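Ticket 196: Label printer skips every second label after Indent update
Status: Open (reopened twice)
Product: Indent label module, Tiltberg warehouse
Reported by: Songül Karabulut
Assigned to: Cengiz Kaplan
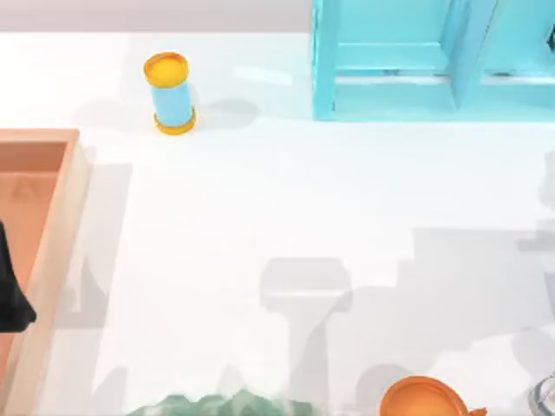
Songül Karabulut
Since the update the printer at packing desk 2 feeds a blank label after each printed one. It did not do this on Friday's version. We are going through rolls at twice the normal rate. I have restarted the printer and the PC. Please don't ask me to restart them again.

Cengiz Kaplan
Thanks for the report. The update didn't touch the print layout, so this is most likely a sensor problem on the printer. Could you clean the gap sensor and run a calibration from the front panel?

Songül Karabulut
Cleaned and calibrated. Same result. I'd also point out that the printer's own test page comes out fine, no blanks. If the sensor were dirty I would expect the test page to skip too.

Cengiz Kaplan
Fair point. Which driver version is installed? There is a known issue with the drivers from 2019.

Songül Karabulut
It is the 2019 driver. It's been the 2019 driver the whole time, including the years when it worked. I'm not against replacing it, but I don't see how it explains a change that happened overnight.

Cengiz Kaplan
New driver pushed to desk 2. Closing as resolved.

Songül Karabulut
Reopening. I printed 16 labels and got 16 blanks to go with them. Who checked that this was resolved?

Remzi Gezer
Taking a look from the warehouse side. I moved the printer to desk 4, which is still on the old Indent version. No blanks. Moved it back to desk 2, blanks again. Same printer, same roll, same cable. I think we can stop talking about the sensor.

Cengiz Kaplan
Could be a Windows setting on desk 2. Please compare the page size in printing preferences on both machines.

Remzi Gezer
Both say 80 mm high. Screenshots are in the shared folder. I then saved the raw print job from each desk and opened them in a text editor. The desk 4 job ends after the barcode. The desk 2 job has an extra form feed at the end. The driver doesn't add it, I get the same thing with the old driver put back.

Cengiz Kaplan
Passed to development. They say the template export now adds a closing page break "for compatibility". They suggest ticking Suppress Trailing Page under Output, Advanced.

Songül Karabulut
Ticked it. Blanks are gone for single labels. For batches it now drops the last label of the batch, and I'd call that worse, because a blank I can see and a missing label I find out about when the carrier phones.

Remzi Gezer
Confirmed on desk 2 with three batches. Last label missing each time. I've unticked the box and rolled desk 2 back to the old version. Please don't push the update to the other desks on Saturday.

Cengiz Kaplan
Rollout is on hold. Development has a fix planned for October.

Songül Karabulut
Leave the ticket open until I've printed a full batch on it myself, please. And someone owes packing a box of rolls.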